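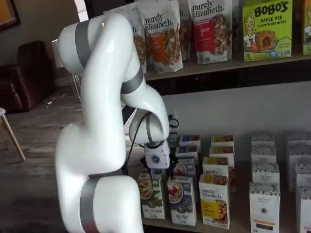
Eino Hyvönen wrote:
Before you sign anything, work out what the gripper will cost you over two years. The arm is one line on the quote. Fingers, pads, cables and the hours you spend fiddling are the rest of it, and your quote from Rurkora lumps all that together as "accessories".

shelf_planner wrote:
Fair point. I've asked Rurkora to split it out. For anyone joining now, the job is picking and restocking on a small two-level grocery shelf, cereal boxes below and granola pouches above. One arm, one shelf unit. We want to place the order in December and the budget is fixed, so anything we forget comes out of next year.

My list so far:
Arm and controller
Gripper plus one spare
Sensor for the wrist
Mount for the base
Cable covers
Spare parts, 13 per cent of the arm price
Stock for the shelf

The one I keep going back to is the gripper. Boxes stand close together in columns

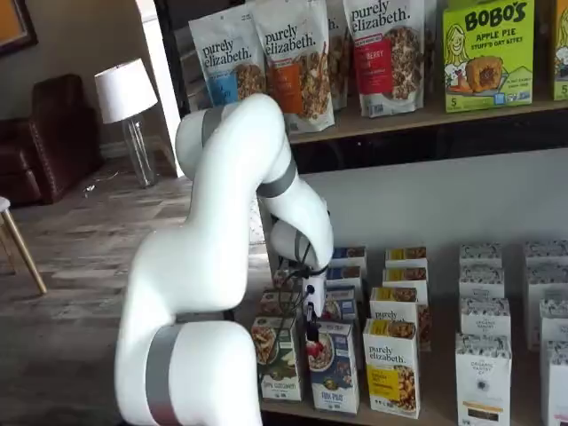

and the fingers have to get down between them without shoving the neighbours over. Dekker sell a thinner pair than the ones Rurkora quoted, but the wait is 50 working days. Is it worth holding the order for that?

tinbox wrote:
No. Order the arm with the standard fingers and buy the thin ones separately when they come in. You'll lose weeks of work waiting for a part you can swap in an afternoon.

Also 13 per cent for spares is low. We put by 20 and used nearly all of it, mostly on cables.

Eino Hyvönen wrote:
I disagree on the fingers. If the arm goes in with the standard pair you set everything up around them, then you do it all again. That is time, and time is in the budget too. I'd ask Dekker if they'll lend a pair.

Agree on the cables though. Loops hanging off the wrist catch on things. Get proper clips.

m_orrell wrote:
Does it have to be a new arm? Trurnora do refurbished ones with a year's cover. We paid 40 per cent less than list. Slower to arrive and you don't get to choose the colour, but it does the same job.

tinbox wrote:
Same job until the cover runs out. Ask what a joint costs after that.

shelf_planner wrote:
I did look at Trurnora. The trouble is reach. It needs to get to the upper board and down to the back of the lower level from one mounting spot, and the arm they had in stock was too short. The other thing is that the pouches and the boxes really want different handling --

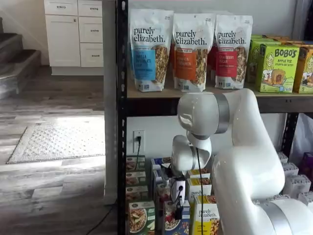 a stiff carton you can pinch by the top edge, a bag with granola in it moves about when you squeeze. So I've now got a line for soft pads as well, and I've left the pouches out of the first stage. If it can't do cartons well there's no point paying for the rest.

m_orrell wrote:
Makes sense about the reach. I'd still get a second price from somebody, even if you only use it to push Rurkora down a bit.

Eino Hyvönen wrote:
Leaving the pouches until later is sensible. Put the pads in this year's order anyway, they're cheap and you'll want to try them.

tinbox wrote:
Have you allowed for power? Ours was going to run off the nearest wall socket and we ended up paying an electrician. And budget for replacement stock. Cartons get dented and then they don't behave like new ones.

shelf_planner wrote:
Stock yes, electrician no. Adding it. Dusent did our last lot of wiring so I'll ring them on Monday and see what they'd charge. I'm putting spares up to 20 and taking it out of the mount, we can make that ourselves.

Dekker replied at lunch, by the way. They don't lend fingers but they'll take them back unused. Still undecided on that one.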